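Home | Threads | Notes | Standards | About

24 September 2020
Posted by Yiran Ren

1/ Some notes on rules for two-arm conveyor sorting cells. We rewrote ours at Hernham in August and several people asked for the text. It is short, so I'll go through it in posts.

2/ The task is plain: parts travel on a belt, two arms pick them and sort them into bins below the near rail. The rules cover when an arm may reach, where it may wait, and what gets written down afterward. 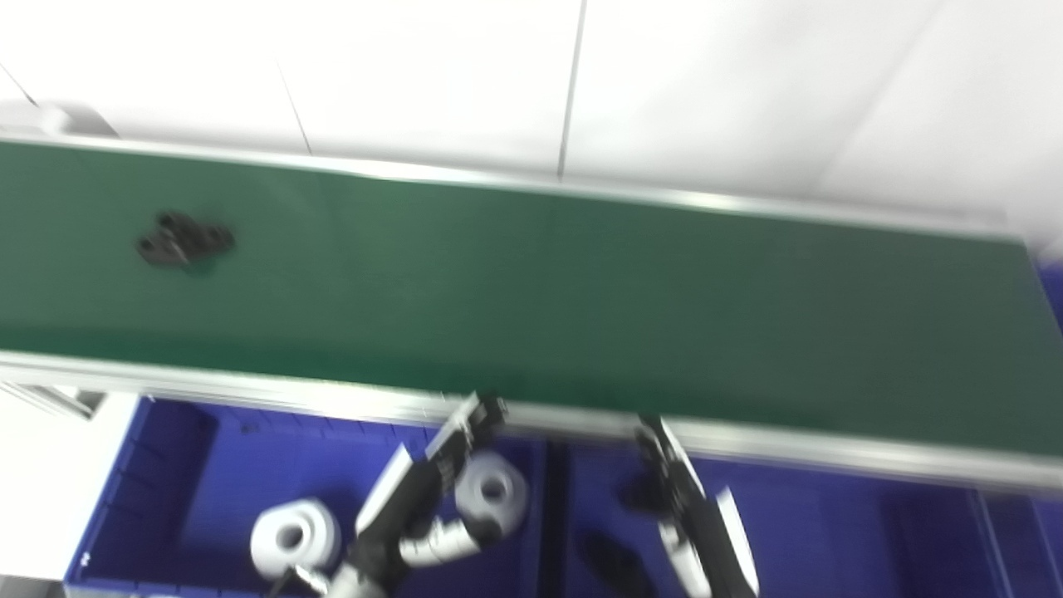
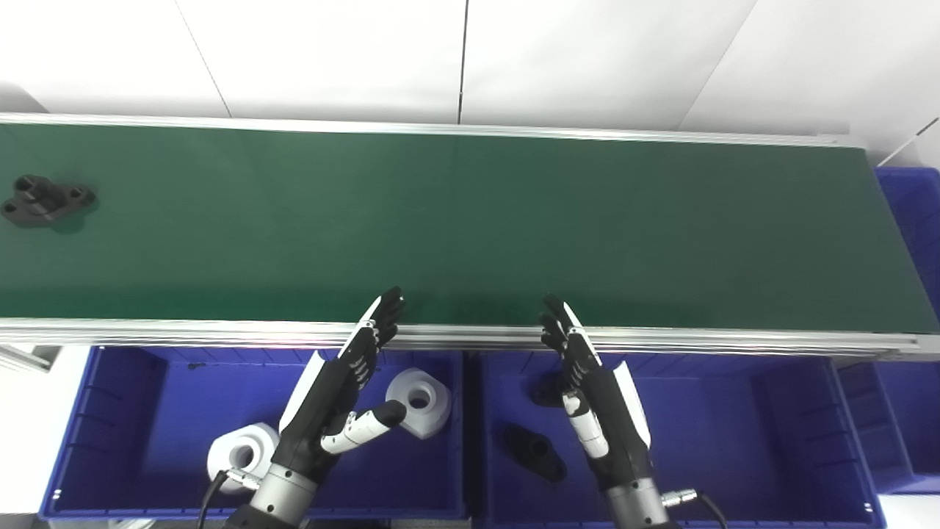 The green belt and blue bins, with a dark part on the belt at the left in both.

3/ Rule one, waiting position. Both arms wait on the near side of the belt. Our old text said "near the rail," which four of us read four ways. The new text gives a clearance from the rail and names the joint positions to check it against.

4/ Rule two, pick window. An arm does not reach for a part until the part has entered a marked stretch of belt in front of it. Early reaches were our largest source of bad grasps. The arm arrives at full extension, the wrist has no room left to correct, and the part gets pushed instead of gripped.

5/ The window is defined from the arm bases, never from the belt ends. Belts get swapped and shifted. If you measure from the belt end you have to redo the numbers every time, and people forget.

6/ Rule three, one arm per part. Ownership is assigned when the part enters the window and does not change until release. Handing a part from one arm to the other is a separate procedure with its own sheet. Yichen Kang wrote that sheet and it is longer than this entire thread.

7/ Rule four, bin assignment. A bin takes one class of part per run. The assignment is written on the run sheet before the belt starts. Changing it halfway through ends the run, and you open a new one. This is the rule people argue with most.

8/ The argument against it: on a short run you lose setup time. True. We lost it too. But a run log with a mid-run bin change is close to useless for finding a sorting error later, and we had several of those in the Provby records.

9/ Rule five, contact with the rail. Any unplanned touch between a hand and the metal rail is logged, including light ones that don't trip the force limit. Light touches tend to come before hard ones. Usually a calibration has drifted.

10/ Figures from the review. We went through 3,828 logged picks. Of those, 956 had no recorded release position, so we could not say where in the bin the part was dropped. That field is now required. The sheet will not close without it.

11/ Rule six, bin depth. Stop and empty the bin before parts stack to the height of the lower rim mark. A release onto a pile bounces. Flanged parts are worse than nuts for this, in our logs at least, as they land on an edge and tip.

12/ Rule seven, hand inspection. Every 100 picks the cell pauses and someone looks at fingertips, covers and the cable run at each wrist. Gerasimos Politis wanted a longer interval. We kept the short one for now and will look at it again when there is more data.

13/ Cable check in full: connector seated, no bend tighter than the maker allows, enough slack at full reach. Do it with the arm stopped and locked. Reaching into the cell while the belt is merely paused is a violation, and 3 of those are on record from the old procedure.

14/ What the rules leave out: lighting, camera exposure, belt speed. Belt speed is in the Revley document, which I did not write. Lighting has no standard here yet – Bushra Paracha has a draft.

15/ A correction to post 6, before someone else sends it. Ownership can also end on an emergency stop. In that case the part stays where it is until a person clears it, and it is logged as unassigned.

16/ Zixuan Jin asks whether the window rule applies with the belt stopped. Yes. Same window, same ownership, moving or not.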